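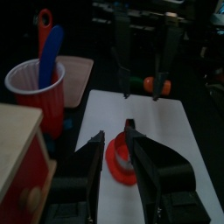 Red cup with two utensils standing in it, and a little orange-red cone on the white tabletop.

How to Practice Penalty Kicks on Your Own

I love penalties. I took my first serious one for the Findmont under-15s on a wet Friday and put it straight into the keeper's arms, and I've been hooked on getting them right ever since! All you need is a goal, a ball and a spot 36 feet out (12 yards, same as on match day).

Start by picking your corner before you put the ball down. Say it out loud if you have to. Floarea Mocanu, my old coach at Dukden, made us do this and it felt silly for a week, then we all kept doing it.

Next, work out your run-up. Take four steps back and one to the side, and use that every single time. Plant your standing foot level with the ball, a few inches away, toes pointing where you want to shoot. Strike with the inside of the foot for placement, or the laces once you trust your aim.

Now take 8 kicks to the left corner, low, and then 8 to the right. Walk back slowly between them. If you rush, you're only practicing being tired.

After that, hang 2 old bibs from the crossbar, each one a couple of feet in from a post, and shoot for the gap outside them. It's great fun - and much harder than it looks.

Finish with one kick that counts. One ball, one try, then go home whether it goes in or not. I kept a notebook last August and wrote down 172 of my kicks. My misses were nearly all high and right, from leaning back. If yours are too, get your chest over the ball and try again next time.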